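Sorry for the long one, but I have to tell you all about my desk plant, because a few of you have been following this saga since December and deserve an update.

For anyone new: when we moved over from the Pritholm office I was given a desk with absolutely nothing on it. White top, gray divider, a chair that leaned a bit. I lasted 2 weeks before I went out on my lunch break and came back with a plant.

I got it at Kumarasinghe, the garden place on the Stirkport road (the one with the terrible parking and the wonderful people). I asked for something that could put up with office air and a person who forgets things, and they walked me straight to it without even having to think!

It was a scrappy little thing back then. Five leaves, maybe, and one of those went yellow on the bus home. I kept it way over in the corner where I thought it would be out of everybody's way, and it sulked there all winter long.

So here's what changed. I cleaned off the whole desk on 5th April - papers, mugs, the dead stapler, all of it - and gave the plant a good spot out in the open instead of tucking it behind things. I wiped down every leaf with a damp cloth while I was at it, which took 40 minutes and was the nicest part of my week.

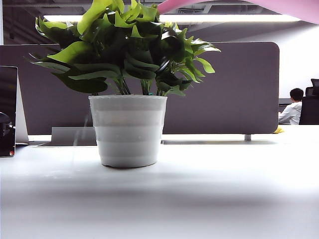
And I've finally settled on a watering routine too. I stick a finger in the soil, and if it's dry down to the first knuckle it gets a drink at the kitchen sink, then I let it drain while I make my tea. In the winter I was giving it a splash every time I walked by, poor thing.

A couple of you asked what kind it is and I'm embarrassed to say I lost the care card somewhere between the store and the bus. If you know your pointy-leaved houseplants, please tell me! I've been calling it "the plant" for months now and it probably deserves better.

Next up is a second one for the Garkport folks, who come over to our building 4 times a year and always say something sweet about the greenery. I'm thinking of something trailing, if I can find a shelf for it. Suggestions very welcome, especially if you've kept one going in an office with not much sun.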